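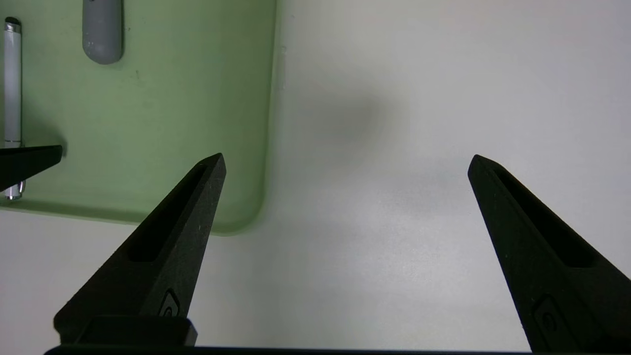
The Green Tray

2 min read

Move out by 7, the letter said. Room 169, everything sorted, two baskets, one tray. Marcelino Segura read it standing up – no chairs left anyway.

Tray first. Pale green, his mother's, it had crossed the ocean with her. On it went the peach. Plush, silly, tag still on. Then the apple, the bottle, the pen.
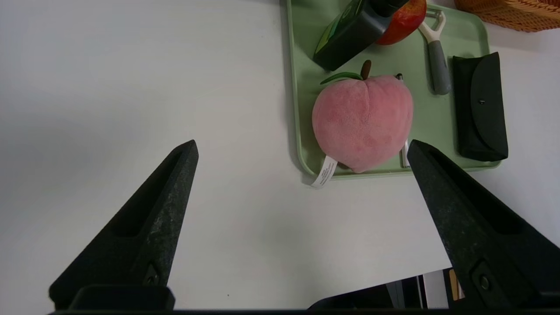

She'd won the peach at the Clurov fair, in June, the year of the flood. Gave it to him on the bus home. Dont squeeze it, she said. He squeezed it.

Dark basket for keeping. The other for Viderlow Street, for his sister. Simple. He put his hand in the dark one and felt around for the key.

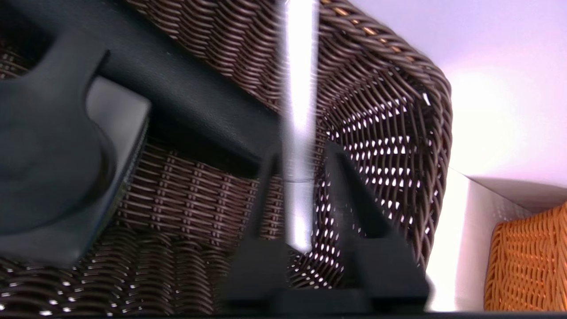 No key. Crumbs. He tried his coat, then teh coat again. Ten to seven. Footsteps on the stairs, somebody whistling – her tune, the one with no ending.

The eyeglasses case. Of course.

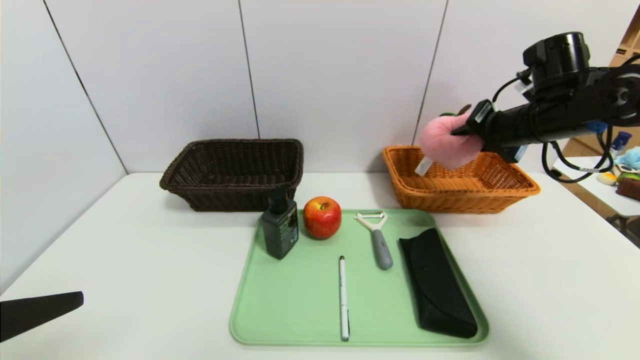
He didn't open it yet. Ate nothing, said nothing, stood there listening until the whistling went past the door and up another floor.

Contact | © Dristia Stories | Back to top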